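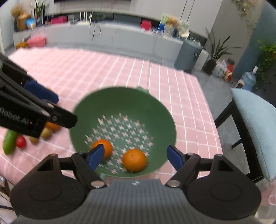

格罗萨维尔的阿敏：我投反对票哈，讣告里千万别把家里地址写全。我姑姑走的时候，我们把门牌号都登上去了，结果告别仪式那天下午，家里没人，后窗被撬了。写到哪个区就够了，要来的亲友自然会打电话问。

楼主 小满不满：
谢谢阿敏，地址我已经删了。再把情况说一遍，刚进来的朋友不用往前翻：外婆上周走的，家里让我执笔，因为我“在公司是写东西的”（我写的是产品说明书啊！）。现在卡在三个地方，一是讣告登报还是只发网上，二是外婆的前一段婚姻要不要提，三是追思会上念的那篇跟讣告能不能用同一份稿子。Valentini 殡仪馆那边给了个模板，填空式的，填完读起来像在介绍一位退休干部，可外婆一辈子都在卖布。

雨打芭蕉2：
节哀。第三个问题我先答，不能用同一份。讣告是给不在场的人看的，要交代清楚名字、年纪、什么时候在哪儿办；悼词是给坐在下面的人听的，他们早知道这些了，你再念一遍生卒年月，大家就开始看鞋尖。我给我爸写的时候就偷懒念了讣告，到现在想起来还难受。

老范修表：
登报吧。老人家的老同事、老街坊不上网的，他们每天就翻那一版。我妈现在还拿放大镜看呢，看到认识的名字就剪下来夹在电话本里。

ultby_lin：
登报的价钱你先问清楚再决定！我去年在 Ultby 登的，按行算，照片另收，我们写得长，最后账单出来是390，就登了一天。后来我把长的那篇放在殡仪馆的纪念网页上，报纸只登短的，两边都顾到了。早知道一开始就这么办。

楼主 小满不满：
390？！我这边问的是200以内一口价，但限字数，超了就要换大格子。短的登报、长的放网上，这个办法好，我晚上跟我妈说。

老范修表：
短的也别太短。只剩名字和时间，那叫通知。

ultby_lin：
@老范修表 报纸上的本来就是通知呀，想看故事的人会去看长的。

老范修表：
可我刚说了，看报的那批人不会去看网页。你把故事全放网上，等于没给他们看。至少留一句她是什么人，“在布店站了大半辈子柜台”，就这么一句，街坊看了就知道是她。

ultby_lin：
行，这句我同意留。

阿敏（格罗萨维尔）：
第二个问题怎么没人接，我来当恶人。前一段婚姻要提。我见过不提的，结果那边生的孩子在报上看到自己亲妈的讣告，子女名单里没有自己。你说这得多伤人。楼主，你外婆前一段有孩子吗？

楼主 小满不满：
有一个，我该叫大舅，比我妈大11岁，跟着他爸长大的。小时候过年来过几次，后来就淡了。我妈的意思是“人家也未必愿意上这个名单”。我小姨更干脆，说提了外公会不高兴，可外公都走了好些年了……

雨打芭蕉2：
我跟阿敏想法不太一样。孩子一定要写，前夫可以不写。子女按年龄排下来，大舅排第一个，不加“前夫之子”这种字眼，就是她的儿子。婚姻那段一个字不提也不算隐瞒，讣告又不是户口本。

阿敏（格罗萨维尔）：
这样也行。我反对的是把人漏掉，前夫写不写我没那么在意。

Perkport夜班护士：
插一句，写之前先打个电话给大舅本人。我在病房这些年，见过好多家属替别人“猜”的，猜着猜着就成仇了。打电话顺便把消息告诉他，万一他还不知道呢？

楼主 小满不满：
……他真的有可能还不知道。我刚问了我妈，她以为小姨通知了，小姨以为我妈通知了。我现在就去找号码。

老范修表：
快去，稿子不急。

楼主 小满不满：
回来了。号码是从外婆的旧通讯录里翻到的，居然没换。大舅在电话里半天没说话，后来问我外婆最后疼不疼。我说睡着走的。他说名单写不写他都行，但想来送一送，问我妈介不介意。我一边哭一边说不介意（其实还没问，先斩后奏了）。

Perkport夜班护士：
抱抱。打得好。

雨打芭蕉2：
那名单就写吧，“都行”多半是想要的意思。还有孙辈，你们家打算一个个列名字，还是写“孙辈若干”？报纸字数紧的话，孙辈可以合成一句，网上那篇再列全。记得让每家自己核对名字的写法，我们家把堂弟的“烨”印成了“桦”，他到现在还自称桦哥。

楼主 小满不满：
孙辈我也准备合并。对了，Valentini 那边负责对接的 Darcy Leclerc 今天给我回信，说定稿前会发一份样稿，家属签字才排版，签完再改要另外收费。所以名字我会让三家都看一遍再签。

ultby_lin：
样稿最好打印出来看，屏幕上看十遍都看不出错字。念出声也管用。还有，“以花圈代捐款”还是“以捐款代花圈”，这句特别容易写反，我们差点就登出去了！

老范修表：
卖布的老太太，送花挺好的。捐什么款。

ultby_lin：
那也得看老人家自己的意思吧，有的人生前就交代不要花。

楼主 小满不满：
外婆喜欢花，尤其是那种俗气的大红剑兰，所以花照收。贴一下网上那篇的开头，大家帮我看看顺不顺：

“外婆量布从来多给半寸。她说剪刀要走直，心可以歪一点，歪到客人那边去。街上好几代人的校服裤子、结婚的被面、孩子的包被，都从她的尺子底下过。”

后面再接生平和子女。会不会太不像讣告了？

雨打芭蕉2：
别改。第一句就留着。只是“好几代人”核一下，她站柜台站了多少年？两代人的话就写两代，老街坊眼睛很尖的。

阿敏（格罗萨维尔）：
我觉得时间地点还是应该放最前面，开头归开头，有人点进来只想查几点开始，翻半天翻不到会急。可以单独一行放在标题底下。

楼主 小满不满：
两条都收下。柜台的年头我问大舅好了，他刚好又打回来，说家里还留着外婆给他裁的第一件衬衫，问能不能带到追思会上。我跟我妈说了，她没吭声，过了一会儿去把外婆那把竹尺找出来，摆在照片旁边了。

老范修表：
竹尺别让小孩拿去玩。下午开始的话，让大舅早点到，坐前排。

楼主 小满不满：
嗯，前排给他留了，挨着我妈。悼词今晚开始写，写完再上来请大家骂。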